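May 31, 2025

**Inville post counter to shut, parcels move to Trender**

The post counter at the back of the Uniyal shop in Inville closes for good this afternoon. Last parcels over the counter by four, then that's it. Anything uncollected goes to the Trender depot, 7 miles down the valley road.

Word went round at the start of May, a single sheet taped to the shop door. By the middle of the month a petition had 609 names on it, a fair few from the farms up past the quarry. Preno, the firm that runs the counter and the depot both, said thank you for the names and kept the date.

Their reason is footfall. The counter took 114 customers in its busiest week this spring and a lot less in the others. People in the queue this morning didn't think much of that figure. The counter was down to three mornings a week all winter, they said, so of course it was quiet.

The shop itself stays open. Milk, papers, bread, gas bottles, same hours as before. Stamps too, in books only, from the till. No weighing, no signed-for, nothing going abroad. Bill payments stop with the counter.

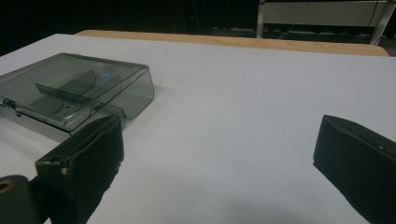
Where do you pick up a parcel if you're out when the van calls?

From Trender, the depot on the station side, with the card and something showing your name and adress. Parcels are held for a fortnight, then go back to the sender. A neighbour can collect if you sign the back of the card.

The bus is the sore point. The 406 is the only one that goes near the depot and it doesn't run after lunch, so anybody without a car has to go in the morning and wait for the last one home. A bench has been asked for at the depot stop. No answer on that yet.

Preno says it will look at a parcel locker for Inville, maybe in the car park behind the hall. No date given, no cost either. The parish council wants it on the shop side of the road where there's a street light, and will write to say so.

Letters not affected. The red box by the bridge keeps its one collection, late afternoon, and the box at the top of the hill is staying as well, despite what was going round last week.

Redirections already set up will carry on till they they run out. New ones have to be done at Trender or by post, and the forms are on the shop counter next to the papers while they last.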